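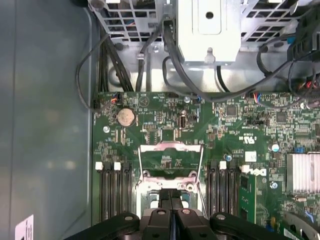
Fig. 1. Open processor socket on a green motherboard, no chip fitted.

Week 4: What a second-hand thing is worth

Last updated: April

Right, so last week we got as far as new prices, and I promised we'd do the messy half, which is what happens once a thing has had an owner. I've typed these up from my board notes, so forgive the odd jump.

Start with the puzzle I gave you at the door. Two people sell the same model of desktop computer, same age. One gets a decent price and the other gets almost nothing. Why? Most of you said condition, and fair enough, but a buyer can't see most of the condition! They see a case and a few photos. The seller knows if it crashes every evening, the buyer doesn't, and so the buyer offers a price for a middling machine. Owners of good ones look at that offer and keep theirs. Then the middling machine gets worse, and the offers drop again. Please get comfortable with that loop before the test because I will ask about it.

Our running case is Fonarwood, the refurbishing shop from the reading. In the year we're looking at they took in 3,363 used computers and sold 3,139 of them. Before you get excited about the gap, go back to the table: 78 were still on the shelf at year end and the rest were broken up for parts. (Somebody always forgets the shelf. Stock you haven't sold is still stock.)

Parts are where it gets fun, I think. A computer that won't start is nearly worthless whole, but the memory, the power supply and the board might each find a buyer. Hường Vi asked in the seminar why anyone would bother selling it whole, then, and the answer is time. Taking a machine apart, testing the bits, listing them one by one, posting them... all of that is somebody's afternoon. So the rule is to compare the whole price with the parts price after labour, and students lose marks every year for leaving the labour out.

Then guarantees. Fonarwood gave six months on everything, and its rival Histent gave none. Histent was cheaper and still sold less. A guarantee costs a lot if your machines are bad and very little if they're good, so offering one tells the buyer something. Compare this with Sakda Saengthong's chapter on used cars, mainly the second half. I find the first half a bit slow.

For next time: read Võ on auctions, and do the Fomville question on the back of the sheet. Show your working, even if it's ugly.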